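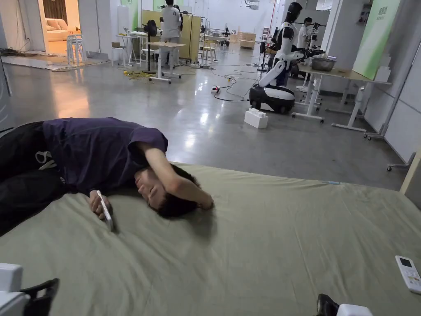

Orkora home help: is the trial worth it?

Several readers have asked about the Orkora home help package, which went on offer in March. You get a wheeled robot with two arms, a hand-held gripper for teaching it new chores, and three visits from a trainer. The hire charge is £884 a month, plus a £200 deposit.

I've read the brochure twice and I'm still not sold. It promises help "in every room", but the chores listed are mostly fetching, wiping and clearing a table. Making a bed is down as "coming soon". So is anything involving stairs.

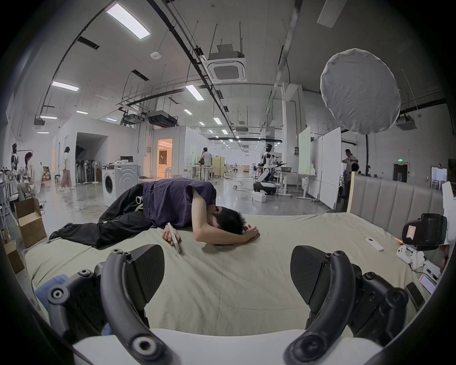

Then there is the teaching. Alfie Penrose at the Wakley office told me a new chore can be picked up "in an afternoon". Whose afternoon? You hold the gripper and go through the job by hand, again and again, until Orkora says it has enough. I could have cleaned my kitchen several times over. Yiran Yin, who looks after the training side, was more frank and said some homes take much longer than others. She wouldn't put a figure on it.

The deposit is only returned if you give three months' notice, so read that page before you sign. If you've hired one, write and tell me what it does on a normal weekday. I'd also like to hear from anyone who sent theirs back.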